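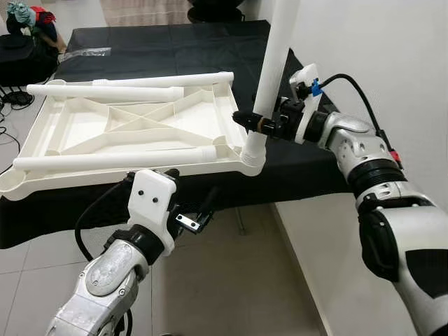
4.2 Separation of parts in storage

Of the 578 stools and small tables recorded in the Uvport survey, 57 were incomplete when they reached the reuse shop. The first survey form had a single box for "incomplete", which turned out to be too coarse. A table with one foot cap missing was put in the same class as a table top with no legs at all. From February the staff used a revised form that listed the top, legs, joining pieces, fasteners and feet separately. The results in this section use only the revised form, except where noted.

Most of the incomplete items were plastic, and most of those had tubular legs. Legs of this type are often taken off when the item is put away, and they then tend to be stored somewhere other than the seat or top. Figure 3 has a white frame of the general sort meant here, with ribs crossing diagonally between straight cross-members, and two tubular legs resting along it. Parts kept in this way, legs with top, were recorded as "together" even if they were not tied or bagged.

Donors were asked where the item had been kept over the previous year. The common answers were a garage, a laundry cupboard and the space under a house. Items kept under a house were more often missing legs than those kept in a cupboard. We do not think the place itself explains much of this. Things put under a house had usually been there longer, and several donors had moved at least once in that time. A donor who had moved often said the legs had gone into a different box from the top, and that the box had been given away or was still packed.

Legs were seldom lost singly. In 16 of the incomplete items the full set was gone, while the top was in good order and had been kept for another use, such as a tray for seedlings or a lid for a water tub. Texier (working notes) found much the same in the Girkau sheds and calls these "orphan tops". We have kept the term. An orphan top has almost no value to a reuse shop – it can't be sold as a stool, and the shops we spoke to had no way of matching it to legs from another maker.

Matching was tried all the same. Over ten weeks the Uvport shop kept a bin of loose legs and tested each one against any top that came in without them. Staff found ten workable matches, and in each case the legs and top were the same model.

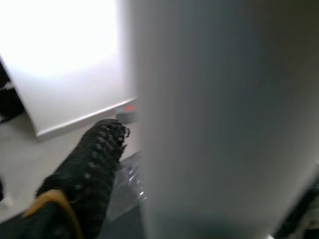 Near fits were more of a problem than clear misfits. A leg slightly too narrow for its socket will often stay in place when the stool is lifted and turned over, and it may take weight for a time before it shifts. The shop's rule was to reject any leg that could be rocked by hand, and we followed the same rule when coding the results. Tape, packing and glue were not allowed.

The revised form has its own limits. It records what was missing on arrival, and some parts may have been lost in the donor's car or in the shop's own loading bay. Corentin Texier checked the loading bay at closing time during the second half of the survey and found a small number of feet and screws but no legs. We have left the counts for legs as they stand and treat those for feet and fasteners with more caution. They are left out of the comparison with Girkau in section 4.3, where the form used had no line for either.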